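Section 4: Washing and Pressing Your Ferkura Table Linen

A good cotton tablecloth gets better every year you use it, and the care is easy once you have the rhythm.

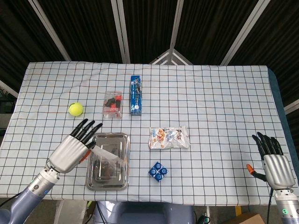 Dellevholm wrote in to say that a short soak before the very first wash made all the difference to how softly the cloth hung, and we now do it with every new one!

Before the first use

1. Unfold the cloth completely and shake it out.
2. Soak it in cool water for 15 minutes. Don't add soap yet.
3. Drain and gently squeeze. Never wring — twisting pulls the weave out of square, and a printed grid or stripe will show it right away.

Regular washing

4. Treat spots first. Dab, don't rub.
5. Wash on the gentle cycle with like colors. Fill the drum halfway at most.
6. Spin at 600 rpm or lower.
7. Hang it over two lines while still damp and smooth the hems by hand.

CAUTION: Do not use chlorine bleach on printed cloths.

Pressing

8. Iron on the back, a little damp, starting in the middle and working out to the hems. Such a satisfying job with the radio on!
9. Let the cloth cool flat for around 17 minutes before folding.

Note: Small wrinkles relax overnight on the table. Plenty of us skip the iron all summer and love the look.

For stubborn stains (wax, berries, red wine), go to Section 5.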